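**Ticket 2319 – Label printer in the back office prints everything twice, then sulks**

Opened 16th April by Lorne Gauthier
Status: closed, reopened, closed

**Problem as reported**

The Perron label printer gives me two of every label. Print one, get two. Print two, get four. Print 19 and you have enough labels to wrap a small car. After the second set it blinks orange and ignores everybody until it's been turned off at the wall. Started after the Gutum stock software updated itself overnight, which I did not ask it to do.

**Log**

*09:10* – Turned it off and on. I know. It's the law.

*09:25* – Checked the copies setting in Gutum. It says 1. Checked the copies setting in the printer driver. Also says 1. Either these two multiply in some way I wasn't taught, or something else is adding a copy.

*09:50* – Deleted the driver and put it back. The installer wanted a restart, then wanted another one to celebrate. Test label: two copies, orange light.

*10:30* – Swapped the USB cable for the one from the Ilau scanner. No change, except now the scanner doesn't work either, as I'd left its cable in the printer. Put everything back.

*11:15* – Called Gutum support. On hold for 23 minutes. The hold music is one song and it has a key change. Was told the update "should not affect printing" and asked if I had tried turning it off and on.

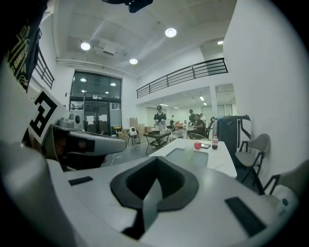 *Gripper with marker, black and white.*

*11:50* – Plain text file from Notepad to the printer: one copy, green light. So the printer is innocent and I owe it an apology. Whatever is doing this lives in Gutum or between Gutum and the driver.

*13:20* – Opened the print queue and watched it while I printed from Gutum. Two jobs show up, same name, a second apart. The second one has a paper size of "Custom 55" which I have never set and can't find in any menu. That's the one that turns the light orange.

*13:45* – Sent the queue screenshot to Gutum. Got an automatic reply with a link to an article called "Setting Up Your First Printer." 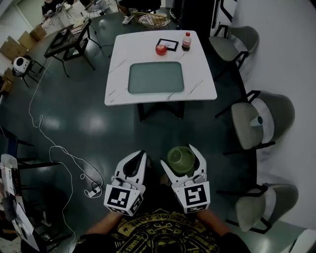
*14:30* – The template folder is where I should have looked before lunch. The update made a fresh copy of every label template and left the old ones sitting next to them, so there are two called "Shelf Small" and Gutum, being fair-minded, prints both. The new ones carry the mystery paper size. I moved the new ones out to a folder named DO NOT, and for the test label I typed GREEN PLASTIC CUP, same as the one in the gripper up there. One label came out. Green light. Printed it again to be sure, and one more for the pleasure of it.

*15:05* – Closed the ticket.

*15:40* – Reopened the ticket. Gutum noticed its templates were missing and helpfully restored them. Back to two.

*16:10* – Settings > Sarkach Sync > "Keep templates up to date." Unchecked it. Moved the new templates out again, restarted Gutum, waited through a coffee. They stayed gone. Ran 75 shelf labels as one batch and got 75 labels.

**Fix, for whoever gets this next**

1. Close Gutum.
2. Move the duplicate templates out of the template folder. Keep the ones with the older date.
3. Open Gutum, go to Settings > Sarkach Sync and uncheck "Keep templates up to date."
4. Restart Gutum and print one label.

The box may check itself again after the next update. If you're seeing double, look there before you touch the driver.

**Still open**

- Gutum hasn't answered about the paper size. I'll add it if they do.
- The extra labels are in the top drawer. They're perfectly good labels. Please use them up before printing more.

Closed again, L.G.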